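Horska Teardown Kit - fingers, bracket and job files for taking old desktops apart with a robot arm

Sold by the Grakcombe shared workshop. Kit price: 54 dollars. Arm not included, and neither is patience.

The Horska kit started as a way to avoid unscrewing donated office computers by hand. It has since taken far more evenings than the unscrewing would have. If you already own a small arm and a pile of dead towers, this is the kit for you. If you own only the towers, buy a screwdriver.

The tower lies on its side on the extrusion table, side panel off, and the arm works from above. We like the tall office towers best for learning on. There is room to get the fingers in, the drive handles are bright blue, and people keep giving them to us.
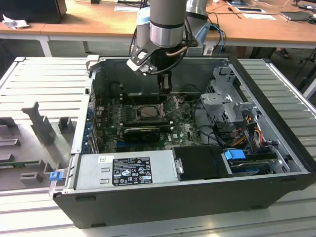 Gripper over the motherboard, side panel set down to the left.

What you get:
One pair of Mazza narrow fingers, black
One angled wrist bracket, with bolts
Cable clips, bag of 20
Felen job files on a USB stick, plus a printed sheet for when you lose the stick

The narrow fingers are the reason to buy the kit. The wide ones that came with our arm were fine for blocks and useless around a processor socket, where there is a lever on one side and a row of memory slots on the other. Narrow fingers fit between things. They will also fit into things you did not mean them to, so run the first pass at low speed. 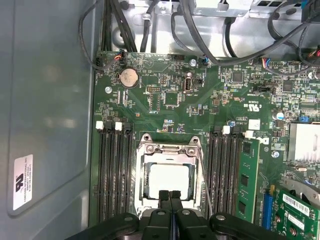
Grakcombe, June

Revised fingers are now in every kit. The tips are 2 mm longer than the first batch, and the pivot holes no longer need a file and bad language. Owners of the first batch can swap theirs at the workshop counter for the cost of postage, or for nothing if they bring cookies.

The new Felen files add a socket routine and a memory routine. Both expect you to show the arm where one corner of the board is before you press go. Skip that step and the arm will go with great confidence to wherever the last computer was.

Setup takes nearly 30 minutes if your table is level. Leave slack in the wrist cable. Ours loops out to the side, and we have stopped trying to make it look tidy. 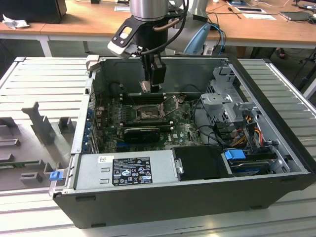

Clamp the case before any job that pulls on a connector. A tower on slotted aluminum slides better than you would think, and the arm does not notice. Unplug the computer first and leave the power supply closed, whatever the job file lets you do.

Fits: arms with a flat wrist flange and a two-finger gripper. Measure before ordering.
Does not fit: laptops, all-in-ones, anything glued.
Returns: unused kits only. We can tell.
Pickup at the Grakcombe workshop, or by post.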